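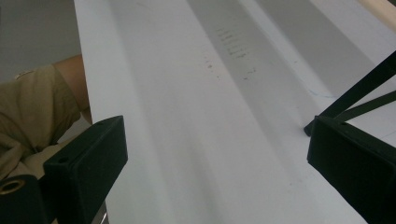 White surface with faint dark marks near the middle.

News > Streets and Safety > Neighborhood Newsletter

Left turns from Tavares Road onto Plimetti Avenue will be banned during the evening rush starting in April, after a run of crashes at the intersection that residents have been raising with the town since last spring.

The ban will apply from 3:30 p.m. to 6:30 p.m. Drivers heading for the library or the middle school during those hours will need to go straight through and turn at Flusutine Street, one block north, where there is already a protected left-turn signal.

Town records show 14 crashes at Tavares and Plimetti over the past year. Most were low-speed collisions in which a turning driver pulled across oncoming traffic. In 2 of them someone was taken to the hospital. Both people have since gone home.

"The trouble is the hill," said Danica Karagiannis, the town's traffic engineer. "Oncoming cars come over the top faster than people expect, and the driver waiting to turn has maybe three seconds to decide."

A traffic count last fall found 1531 vehicles using the intersection between 4 p.m. and 6 p.m. Only a small share were turning left, but the line behind them often backed up past the gas station driveway. Karagiannis said that led some drivers to swing around on the right, through the bike lane.

The town looked at adding a turn signal at Plimetti instead. That would mean replacing the signal cabinet and one of the poles, and the work could not be scheduled before next year. It remains on the long-range list.

Glória Peixoto lives two doors from the corner and collected signatures for a petition asking for changes. She said she would have preferred the signal but will take the ban for now. Her front fence has been hit once – the driver had swerved to miss a turning pickup – and she has not replaced the broken section yet.

Thảo Kim, who runs a bakery on Plimetti, is less happy. Much of her late-day business comes from people driving home up Tavares, and she worries they will not bother with the extra block. She has asked the town for a sign at Flusutine pointing drivers back to the shops. Karagiannis said that request is under review.

Police will give warnings for the first two weeks and write tickets after that. School buses are exempt. Bicycles are not.

Comments on the change can be left at the town clerk's front counter until 5 p.m. on the last business day before the ban starts.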